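Labels, Shelves and a Second Language

The grocery importer Zostia keeps its sample room in Okurow, two floors above the packing hall. Norbert Deák has run labeling there for 3 years. His job is to check what is printed on a foreign drink before a translated sticker goes over any part of it.

"The net content is the first thing I look for," Deák says. "On most soda it sits low on the front. The product name comes second, the kind of drink third. After that I turn the bottle and look for small print."

The stock list holds 2210 items, and about 400 of them are soft drinks. Each new one gets a sheet with the original wording typed out in full. Deák does not accept a summary. "If the label says fruit-flavored soda, the sheet says fruit-flavored soda. It does not say orange juice, even with a cut orange printed on the front."

Sticker placement takes longer than translation. Most labels wrap around the bottle, and the small text often runs in a narrow vertical column. A sticker must not cover the volume or the date code. Zostia has used Pema label stock since August, after an older paper lifted at the corners on curved plastic.

"We tested 100 stickers on round bottles," he says. "The narrow ones held. The wide ones creased at the shoulder, so we dropped that size."

He reads labels against a plain pale background and keeps colored sheets away from the bottles. Orange print, he says, is hard to match on a screen.

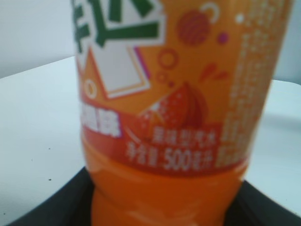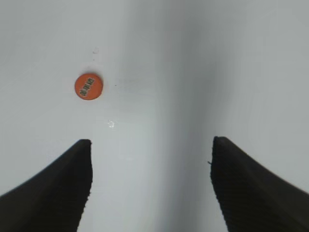
Norbert Deák
Labeling lead, Zostia

The next group of sheets covers teas and canned coffee. Deák expects the date codes to be the slow part, as several makers print them on the base.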